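Trois cents démonstrations ne valent pas trois cents exemples

Dans notre équipe, on m'a demandé d'écrire ce que je pense de la collecte de démonstrations pour la manipulation en laboratoire. Je le fais volontiers, parce que le sujet est mal posé presque partout où je l'entends discuter. La question qui revient est celle du volume : combien de trajectoires faut-il pour qu'une politique apprenne à saisir une plaque et à la déposer dans un appareil ? Chez Hedlund, où j'ai travaillé avant, on répondait 300 par tâche. Le chiffre venait d'un premier projet qui avait bien marché, et on ne l'a plus remis en cause.

Je crois que ce chiffre a coûté cher. Les opérateurs savaient qu'ils devaient arriver à 300 avant la fin de la semaine. Ils prenaient donc l'habitude du geste le plus court, partaient de la même pose, approchaient du même côté. Signe Hägglund a repris plus tard un de ces jeux de données et l'a trié par position de départ et angle d'approche. Il restait 30 trajectoires qui se distinguaient vraiment des autres. Le reste était de la répétition, et le modèle apprenait surtout les manies de deux personnes.

La simulation devait régler le problème. On déplace les objets par programme, on relance, on enregistre. C'est vrai qu'elle rend la variation bon marché, mais il faut encore la demander. Dans le projet Oler, la table virtuelle a gardé pendant des mois la même disposition, au centimètre près, parce que c'était celle du fichier de départ et que personne n'avait envie de casser les scripts qui en dépendaient. Les démonstrations étaient propres et le taux de réussite excellent. Quand Valter Lie a décalé un seul support, la politique a continué à viser l'ancien emplacement.
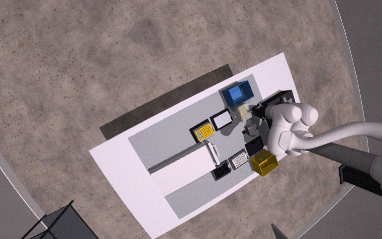 Une table de laboratoire se prête mal à ce genre de raccourci. Les plaques à puits se ressemblent, les supports aussi, et la différence entre une bonne et une mauvaise saisie tient à peu de chose. Un modèle qui n'a vu une plaque qu'à un seul endroit n'a pas appris ce qu'est une plaque. Il a appris un endroit. On peut ajouter du bruit sur les couleurs et l'éclairage, ce que tout le monde fait, sans rien changer à cela.

Je défends donc une règle simple : décider de la variation avant de décider du nombre. On écrit sur une page ce qui doit bouger (position des supports, orientation des plaques, pose initiale du bras, ordre des opérations), entre quelles limites, et ce qui reste fixe. On collecte ensuite jusqu'à couvrir la page. Sur la dernière tâche de dépose, nous nous sommes arrêtés à 70 démonstrations. La politique s'est mieux comportée sur les dispositions nouvelles que la précédente, entraînée avec 300. Je ne prétends pas que 70 soit le bon nombre ailleurs.

Le deuxième point concerne les échecs. La pratique courante consiste à les effacer. L'opérateur rate la prise, appuie sur la touche, recommence, et le fichier ne garde que la tentative réussie. Bohumila Kolář tient beaucoup à cette propreté et nous en avons souvent parlé. Son argument est sérieux : un modèle qui imite des gestes ratés rate à son tour. Je pense tout de même qu'il faut garder les reprises, étiquetées comme telles, du moment où la pince glisse jusqu'au moment où elle est de nouveau bien placée. Sans elles, le modèle ne voit jamais l'état dans lequel il se trouvera après sa première erreur - et il en fera une.

Reste le coût humain, dont on parle peu. Téléopérer un bras pendant une journée est un travail fatigant, même à l'écran. Après 3 heures, les gestes se raccourcissent et les pauses disparaissent ; cela se lit dans les courbes de vitesse. Nous limitons maintenant les séances et nous changeons d'opérateur sur une même tâche. Le planning s'en ressent et on me le reproche. Je préfère ce reproche à celui d'avoir livré un jeu de données qu'il faut refaire.

Sur le format des fichiers et le partage entre équipes, j'ai un avis moins arrêté. Nous reprendrons la question en août avec les collègues de Bukodov.

Ylva Eklund

Contact | © Rollier, juillet 2026 | Haut de page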